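Visit report: Fandberg sports flooring works, Zostdale

The Fandberg works stands behind the goods yard at Zostdale, a short walk from the station. It makes sprung floors for indoor courts, mostly handball, volleyball and badminton, and opens to club and league officials in October. I went on behalf of our hall users' group, which has to choose a new surface for the two-court hall at Rodunum before next season.

Visitors sign in at the side gate and are issued with ear defenders and overshoes. Our party numbered 11. The tour begins in the timber store, where boards are held until their moisture content matches the figure given by the customer for the hall in question. The guide was firm on this point. A hall heated only for matches will move more than one kept at a steady temperature, and most of the complaints the firm receives about gaps at the joints come from halls of the first type.

The next stop was the machining line. Boards are planed, grooved and cut to length, then graded by eye for the playing side. Boards with small knots go to the run-off areas behind the baselines. The line is loud and we did not stay long.

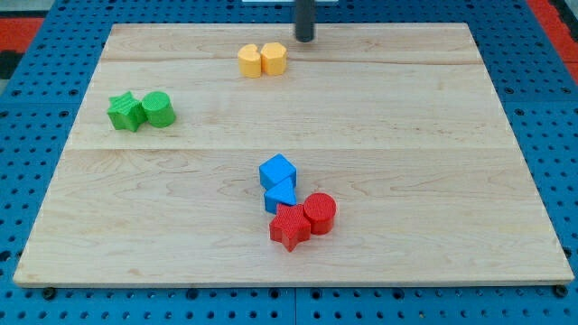

Reading time: 3 minutes

The test room was the part of most use to us. Sample sections are laid over the same battens and pads as a finished floor and put through shock absorption, ball bounce and sliding tests. In the first, a weight is dropped on the section and the force is compared with that on bare concrete. In the second, a ball is released from a fixed height and the rebound measured. Badminton players will not care about the second figure, but the handball section at Rodunum will, as the present floor has dead spots in front of both goals.

We were shown results for two builds. The softer one absorbs more shock and suits volleyball, where players land repeatedly in the same area. The firmer one gives a more even bounce and carries the wheels of retractable seating without extra plates. The Rodunum hall has seating on one side only, so the firmer build with a standard pad would probably do. I asked whether the two could be mixed in a single hall. They can, but the change in feel at the join is noticeable and the firm advises against it.

Lacquer and line marking are handled by Kurek, a separate contractor with a unit on the same site. Lines are applied after the first coat and sealed under the last. Adding a court later means sanding back the top coat, so all markings should be agreed before the order is placed – including the short lines for junior play, which were forgotten at our hall the last time.

The tour ended in the canteen at 13:00 with tea and a question session. Points noted:

Sanding and resealing depend on hours of use. Fandberg suggests an inspection after every 3,000 hours.
Resin residue should be removed with the cleaner supplied. Hot water lifts the lacquer at the joints.
The old floor must be taken up by the client before the fitters arrive.

Prices were not discussed on the day. A written quotation has been requested for both builds, with and without the junior lines, and will be passed to the clubs when it arrives.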